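Kiri Pryor
09/09/2026

right, moving flat thread. because three of you asked and I can't keep typing it out in DMs

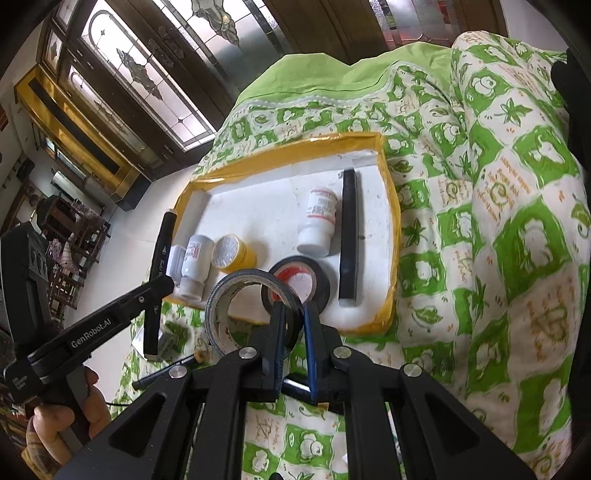
1/ we got the keys to the Quinlan Road place in May and only moved properly last week. yes that's four months. yes we paid rent on both for two of them. don't

2/ the old landlord wanted the hallway "returned to original colour". no record of original colour. went through 5 tester pots. he picked the one that was already on the wall

3/ removals quotes. first firm said 42 boxes max then extra per box. second firm wouldn't do stairs. went with Grenetti in the end, two blokes and a long van, very calm, drank a frightening amount of squash

4/ do NOT pack the kettle. everybody says this. I packed the kettle

5/ also packed - phone charger, the scissors, all the loo roll, the letter with the new meter reading on it

6/ label the boxes on the SIDE. not the top. once they're stacked the top is no use to anyone. I have 26 boxes in the back room and every one says something helpful on the lid

7/ energy switch took ages. Plamora had us down as flat B, we're flat D, flat B is a dentist's. they've now sent me the dentist's welcome pack twice

8/ broadband - engineer coming "between 8 and 6". thats a whole day mate

9/ things I got rid of and don't miss: the big wok, the exercise step, every single mystery cable. things I got rid of and already had to buy again: cheese grater, iron

10/ someone asked about the sofa. sofa didn't fit. took the legs off, took the door off, took the legs off again becuase we'd put them back on. went in on its end with around an inch spare. it is never leaving

11/ council tax form wants the exact date you "ceased to occupy". I don't know. is it when the bed went or when I stopped going back for the plants

12/ neighbours so far - lady upstairs brought us a lemon cake on day one and told us which bin is really hers. man opposite plays the same half of one song

13/ redirect your post BEFORE you go. I did it after. there's a parcel from Plesen sat in the old porch and the new people aren't answering the door

14/ deposit update: they're taking 5 quid off for a lightbulb. one lightbulb. I'm going to let it go

15/ I'm not going to let it go, have emailed

16/ ok bed. will do the change of address list tommorow if I find the notebook, it's in a box marked MISC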